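Open Day at the Bramwell Bottling Works, Dramberg
2026-10-25

We drove over from Cenddale and got to the gate just after it opened.

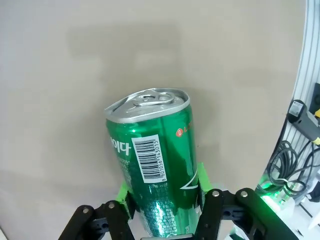
Parking was in the field behind the plant, 2 dollars a car, and a shuttle took people down to the front office. You sign in, get a hairnet and a pair of earplugs, and wait for your group to be called. Ours had 30 people in it, which was too many for the narrow walkway over the filling line. If you stand at the back you won't hear the guide.

The tour starts in the water room. Bramwell draws from its own well, 471 feet deep, and the water goes through sand and carbon filters before anything is added. Then comes the syrup room, which smells strongly of lemon, and then the line itself. The belt was running at half speed for visitors. The cans come in from Pravwood without lids, are rinsed upside down, filled, and closed a moment later. It is very loud.

I liked the old part of the building best. They have kept the first office, with the order books open under glass. One page from March lists 2,178 crates going out by rail, all in the same neat handwriting. The rail siding is still there but grown over.

Lunch was hot dogs and potato salad in the loading bay. The line was long and they ran out of mustard. The shop sells mixed cases, and you can have one held at the desk until you leave. The last shuttle back to the field goes at four.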